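Okay, cell maintenance thread, as promised to the three of you who asked. Two arms, one butcher-block table, one very tired me.

Rule one at Donthorpe: every 100 hours of run time the arms get a proper going over. Bolts, cables, finger pads, the works. We hit 153 before I got to it this time. Oops.

Cables first, always. They rub at the elbow and you won't notice until a joint drops out mid-move. I run my thumb down the whole bundle and feel for flat spots (found one, swapped it, felt very smug).
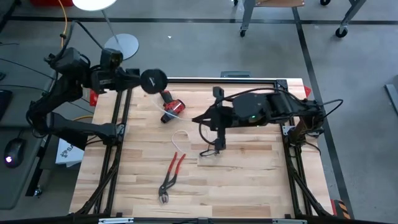 Then the mount bolts. There are 8 per arm and I paint a stripe across each one, so if the stripe doesn't line up, it moved. Best trick I ever stole, thank you Liltau forum!

Finger pads are next. Ours go shiny and start dropping anything smooth. We get the Saletti ones and I scuff them with a green kitchen pad before they go on, which the manual does not tell you to do.

Last thing is home position. Slow speed, both arms, one at a time, then together. If they disagree about where the middle of the table is, redo the zero before you run anything real. I skipped that once in April and bent a finger. Never again.

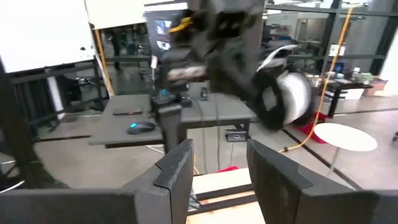

Agarwal replied that I should be greasing the wrist joints too, every 3,000 cycles, and that the scuffing trick voids the pad warranty.

Fair on the grease, it's going on the list. The pads cost less than lunch though, so I'm keeping my kitchen sponge!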